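Inventory, Second Floor

The lease on the Pratgate office ended at noon, and the clerk had 87 lines left on the sheet. She worked clockwise from the door. Each item got a number, a condition code and a destination. The Besson files had gone ahead in March.
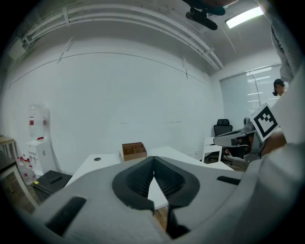 Fiction desk, Flallavis Quarterly
September 5, 2018

The water dispenser was line 2. She wrote "bottle, clear, red label" and left the condition blank. The plastic bottles on the floor beside it had no line, so she added one.

The desk was white, with a cable hole near the left part. Code B. The wooden organizer on top had been entered as one unit, compartments included. She checked each compartment for paper and found a receipt for 1,656, no currency given – no date either.

There was no code for receipts. She put it back, wrote "organizer, with contents" and moved on to the conduit, which belonged to the building.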